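Skomton shares kitchen simulation result for door-and-shelf tasks

30 October 2026

I'm Gwenllian Prosser, and my little group at Skomton has been teaching a simulated arm to deal with a fridge. We call the method Carretero, and it just got through 357 test runs in a rendered kitchen!
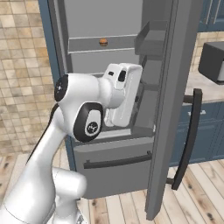

Gripper inside the open refrigerator, with a hamburger on the shelf. Render: Skomton

Carretero scores every short stretch of motion by itself (old habit of mine, I like small pieces), then retrains on the 24 weakest stretches. We ran it with 2 random seeds, and both landed in the same place.

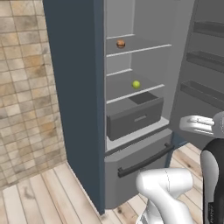 Does it need a new model for each kitchen?
One model covers all 17 layouts we built, and only the starting pose changes.

Doors were the hard bit. The arm kept picking grasps that were fine for holding on and lousy for pulling, so we now score the grasp and the pull together.
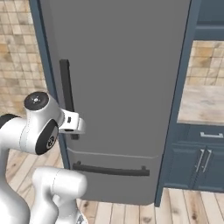

Murray Cosgrove wrote back that he'd like to see the same scoring tried on drawers before anyone moves to hardware. Drawers are up in January.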